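Mudham College Robotics Society
Equipment Support: Ticket 1149

Subject: Hand-held gripper fails to register closure on soft objects
Project: Kandier (student tidying and sorting project)
Equipment: Hand-held gripper pair, left and right units
Recording software: Prumus
Priority: Normal
Status: Closed, with one action outstanding
Date opened: September 26, 2020

Summary of the fault

The project team reports that the right-hand gripper does not register as closed when it is used on soft or crumpled items. The jaws move freely and hold the item, but the Prumus session log continues to show the state as "open" for the whole of the grasp. Recordings made in this condition are rejected at the checking stage and cannot be used for the project submission.

The fault does not occur with rigid items. Cans, boxes and bottles are registered correctly by both units.

Information supplied by the project team

The team was asked to confirm the following before the ticket was accepted.

Both units had been charged fully before the session.
The jaws had been wiped and inspected. No damage was reported.
The software had been restarted and the session repeated with the same result.
No settings had been altered by the team since the August loan period began.

The last statement was found to be incomplete. See the entry headed "Cause" below.

Initial checks

The right-hand unit was connected to the bench computer in the Echevarría Laboratory and the jaws were opened and closed by hand without any object between them. The reading moved smoothly from 2 when fully open to 78 when fully closed. There were no jumps or gaps in the reading. The left-hand unit gave the same values at both ends. On this basis a faulty sensor was considered unlikely, and neither unit was opened.

The cable and connector were then moved gently while the reading was observed. The reading remained steady.

Reproducing the fault

The team was instructed to repeat the Kandier task in a furnished bedroom, with household items placed on the bed and a bin standing beside it. Crumpled paper was selected as the test item because it had produced the greatest number of rejected recordings. The operator was to bring the jaws of one unit together on the paper and to keep the other unit in the left hand, as in an ordinary two-handed session.
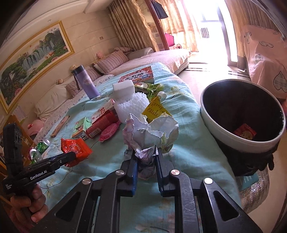

Result of the test

The fault was reproduced on the first attempt. The paper was held securely, but the jaw reading came to rest at 70 and the state in the log remained "open". The test was repeated with the paper folded more tightly, and the state then changed to "closed" as expected. With a loosely crumpled wad it did not change.

A juice box was used as a comparison. The state was recorded correctly on each attempt. The software applies a separate rule to firm items, under which a sudden stop in jaw movement is accepted as a closure. Soft items compress gradually and do not meet that rule, so the state depends on the jaw reading alone.

Cause

The closure threshold in the Prumus settings file had been raised above the standard value. The change log shows that this was done from a team account during the August loan period, in order to prevent false closures when the jaws were brought close together during calibration. The change had the intended effect on calibration, but it placed the threshold beyond the point at which a soft item normally stops the jaws.

There is no fault in the gripper hardware.

Corrective action

1. Close the recording software and disconnect both units.
2. Open the settings file for the right-hand unit and restore the standard closure threshold. Do not copy the file from the left-hand unit, as the identification lines differ.
3. Reconnect the units and carry out a full calibration, keeping the jaws fully apart until the software asks for them to be closed.
4. Record one short test with crumpled paper and one with a firm item. Confirm that the log shows "closed" in both cases.
5. Save a copy of the settings file to the project folder with the ticket number in the file name.

Steps 1 to 4 were completed by the support desk together with the team. All test recordings made after the change passed the checking stage.

Recordings already rejected

Sessions rejected on account of this fault need not be repeated in full. The jaw readings were stored correctly and only the state labels are wrong. The team may submit the affected files for relabelling, provided that the original files are kept unaltered. A list of the session names should be attached to the request.

Guidance for other teams

Teams borrowing the gripper pair are reminded that changes to threshold values must be entered on the loan sheet and reversed before the equipment is returned. Where false closures occur during calibration, the calibration should be repeated with the jaws held further apart.

Outstanding

Step 5 has not yet been completed. The project team is to place the saved settings file in the project folder before the next loan is approved.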